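About > Who we are > Open day

Ginent is a repair and advice shop for kitchen and cleaning equipment. We have been selling to school cafeterias, care homes and small hotels for 6 years, and for most of that time we have been the people who tell you not to buy the new thing. We mean no disrespect to the new thing. We just have to answer the phone when it stops working.

So when customers began asking us about robot arms that tidy up, we did what we do with dishwashers. We went to look. Zelix, who build and train two-armed setups, held an open day in May, and three of us went with a notebook and a long list of rude questions.

The work on show was household stuff: toys, spatulas, bowls, a sponge. We liked that. A demonstration with identical foam blocks tells you very little about a Monday-morning mess, and toy garden tools with handles pointing every which way are a fair test. 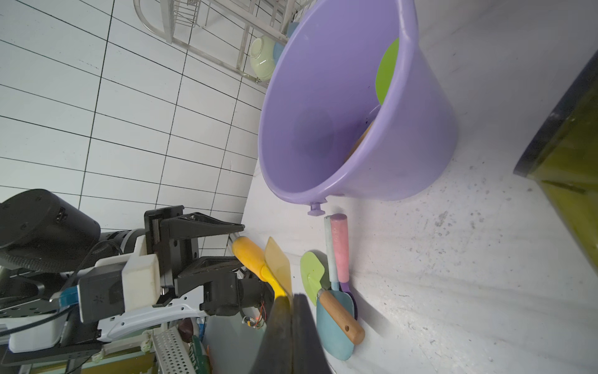
The bucket on its side and the garden tools, at the Zelix open day.

What we will say for it: the people running it didn't oversell. Asked if it could do a full cafeteria line, they said no. Asked when it might, they said they didn't know. We have sat through plenty of sales talks where neither of those sentences came up.

What we won't say is that it's ready for you. Everything takes place inside a small tiled space with both arms bolted to a platform. Your kitchen has people walking through it. We wanted to know what happens when somebody moves the rack or leaves the lid off something, and the answers were polite and mostly about the future. We asked for a price for a setup like this and got a brochure.

We also asked about cleaning the robot itself. Cables, joints, fingers, all of it near food and water. A wipe-down plan exists, we were told. We would like to read it before anyone asks us to stand behind it. 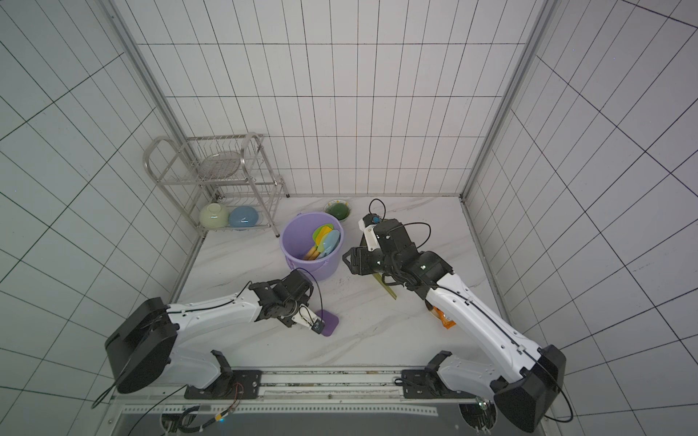
Afaf Masri thinks we are being too hard on them, and that a shop which waits for a finished product will be the last to learn how to fix one. She has a point, and we have booked a second visit.

Until then our position stays where it was. We don't sell robot arms, we don't take a fee from anyone who does, and if you bring us a quote for one we'll read it with you for 90 minutes at no charge. Bring the service terms too.

Page last changed Sep 3, 2020

Comments

Danura: Did they let you pick the objects? I'd trust it more if visitors could bring a bag of their own stuff.

Dagdag: Good page. The cleaning question is the one I'd push on. Our mixer has fewer joints than that and it's a pain already.

kitchen52: Please post the wipe-down plan if you ever get it.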